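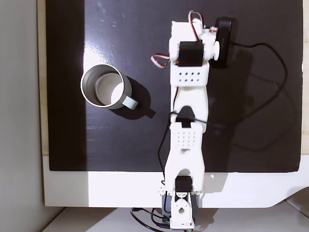

The steel mug.

Why does my tea taste flat and a bit metallic since I moved?

Asked by Paraschiva Neagu, May 31, 2020
Tags: tea, hard water, kettles

Hi all, hoping somebody can save my mornings. I moved to Clumbridge in March, and ever since then my tea has been horrible. It's dull and sort of brown-tasting, if brown can be a taste, with a film on top that clings to the side when you drink it. I'm on the same tea I've bought for years (Neria breakfast, loose leaf, nothing fancy) and the same teapot, and I've always had it with a splash of milk after.

I drink a lot of it out of a stainless steel mug these days, so my first thought was the mug. Then I had a go with a china cup and the film was still there, although the metallic bit was maybe less? Or I was imagining it. My sister says steel can't taste of anything and I'm being daft.

Things I've done so far:

Descaled the kettle with a sachet. It came up lovely and was furry again in a fortnight.

New packet of tea, in case the old one had gone stale in the move. No change at all.

Left it longer in the pot. Worse! Bitter and still flat, which I didn't think was possible.

I rang the water people and they told me the hardness at my postcode is 334 mg per litre, and my old place was 276. That doesn't sound a massive gap to me, and the tea at the old house was fine. Is it enough to explain it? And before I spend money, is a filter jug worth having or is it one of those things that sits in the cupboard? I've got my eye on the Bhat one, but the cartridges aren't cheap and I get through a lot of water.

Also if anybody knows what the film is I'd love to know, it's putting me right off.
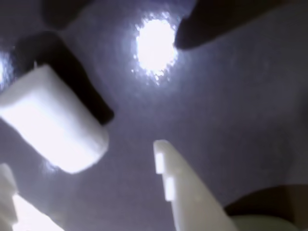
Saron Tamiru answered:

It's your water. The film is calcium joining up with the stuff in the tea, and the harder the water the more of it you get. Milk doesn't get rid of it, but a squeeze of lemon does – drop a bit into a plain black cup and watch it clear. Obviously no good if you take milk, it'll curdle, so treat it as a test and nothing more.

Going from 276 to 334 wouldn't make me think "new house, new tea" on its own, you were already well into hard water. I'd want to know if your old place had a softener or a filter on the kitchen tap. Lots of rented houses have one tucked under the sink and people live there for years without noticing. If you had one and now you don't, there's your difference.

What I'd do, cheapest first:

Buy one big bottle of soft water, look for a low "dry residue" number on the label, and make a pot with it. Same tea, same pot, same time. If it tastes like it used to, you know. If it doesn't, stop reading about water and look at something else.

If it does work, get the jug. We've had a Bhat for ages and I'd replace it tomorrow if it broke. They say four weeks on a cartridge but with water like yours you'll probably see scale coming back before then, so go by the kettle. Keep the jug in the fridge and change the water every day or so.

Then try a tea that's blended for hard water. They tend to be stronger and they stand up to it better. I like Neria but it's quite a delicate one, and delicate teas get flattened first.

On the mug, your sister is mostly right. Old tea staining does have a taste though. Bicarb and hot water, leave it for an hour, then a soft brush round the inside and a really good rinse. Have a look under the lid seal too if it has a lid, mine was disgusting.

Paraschiva Neagu commented:

Oh my goodness, there WAS a thing under the sink at the old place! A white tube with a tap on it. I thought it was to do with the dishwasher. Right, off to get a bottle of water and I'll try the lemon as well. Thank you!!

Anonymous answered:

get a proper kettle. Astano one here, 8 years old, never a problem

Saron Tamiru commented:

The kettle won't change how hard the water is, unless you live somewhere soft already. Where are you?

Paraschiva Neagu commented:

Update for anyone with the same trouble. Bottled water: no film, and it tasted like my tea again, I nearly cried. Lemon in a black cup of tap water cleared it straight away. I did the bicarb on the mug too and the metallic taste has gone, or near enough. Jug ordered. Does anyone know if you can recycle the cartridges, or do they just go in the bin?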